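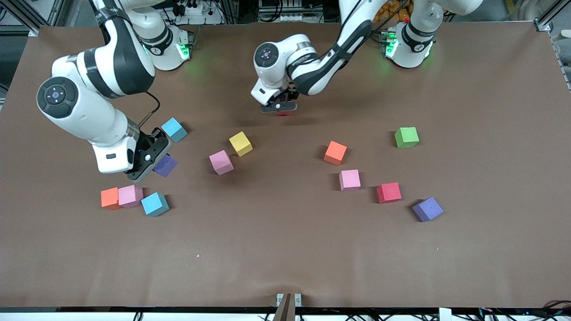 Gelero TV Episode Listings

Gelero is a set of plain text listings for television crime and science drama, one line per episode. It was put together from broadcast schedules and DVD inserts, then checked by hand against the episodes themselves where a copy could be found.

What is in it

The current release covers 8 series and 410 episodes. Each line has the series title, season, episode number, episode title, running time in minutes and a short synopsis. Guest cast is in a separate file, cast.tsv, with 822 entries keyed to the episode.

Two of the series, Nindham and Nero, ran in different orders depending on the country. The listings use production order for both. The broadcast order is kept in a second column called aired, and it is blank where the two agree.

Titles and accents

Files are UTF-8. Accented letters are kept as they appear on screen, so the series Tô is listed with its accent and sorts after the plain T titles in most tools. If your software drops it, use the ascii_title column.
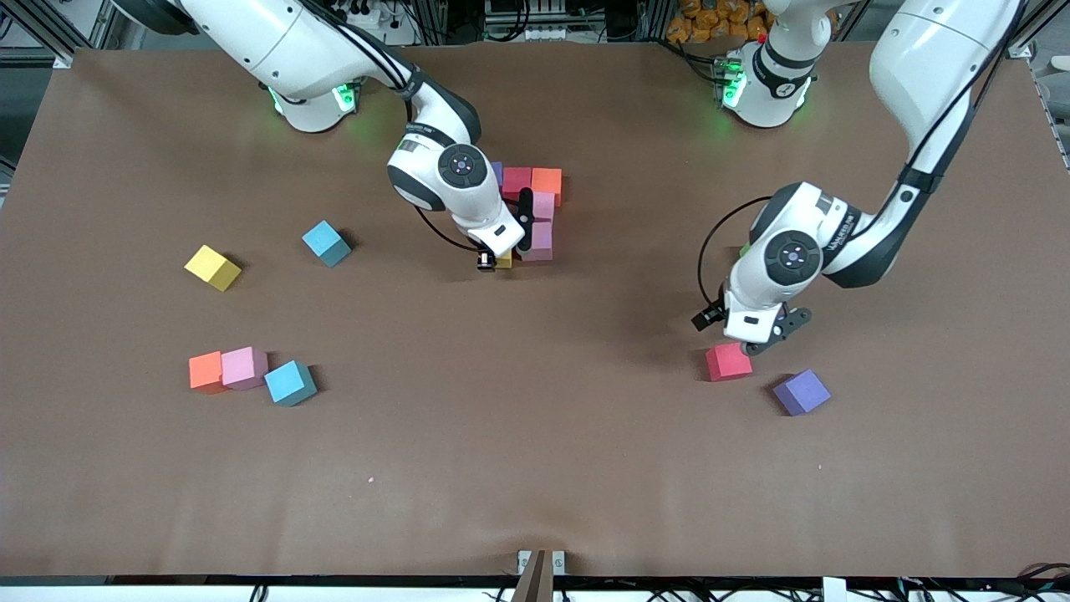 French titles are given only where an episode was dubbed for broadcast in Quebec. Subtitled episodes keep the English title.

Synopses

All synopses were written for this listing and are no longer than 400 characters. They cover the setup of the episode and stop before the ending. Season finales were hard to keep clear of spoilers - the last two of Nindham give away more than they should and will be rewritten.

Known problems

Running times for the first season of Nero include commercials. The rest do not.

The two-part Tô pilot is listed as one episode. Some guides split it, which moves every later number in that season up by one.

Guest actors who appear under more than one spelling have not been merged.

Corrections

Send the series, season and episode number along with the fix, and say where you saw it - on screen, on the packaging or in a printed guide. On-screen credits win when sources disagree. Changes go into the next release, normally in January.

Terms

Free to copy and change for any use. Please keep this file with the listings.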